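Equipment plan, second stage
Prepared for Nisha Negi by Baldur Ragnarsson

Spending to date is 1255 of the 2000 released for the Walero bench. The rest is held for spare servos and a second power supply, both to be ordered from Lobo in August. Lead times are longer than we planned for, so I would like approval before then.

We priced a larger arm and decided against it. The quote alone would have used up the 2000, with no money left for parts – and small desktop arms are enough for the pick-and-place work Sólveig has set out.

One item was left out of the first budget: cable management. I am asking for 23 more to cover clips and sleeves.

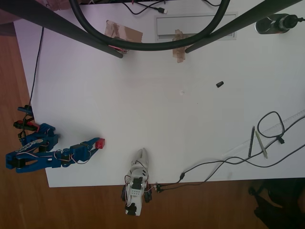
Ramton, July 2020

The blue arm and its gripper are at the desk with the small red cube, clamps close by the base. Cables are still held down with packing tape in places. Abdelkrim will send the parts list separately.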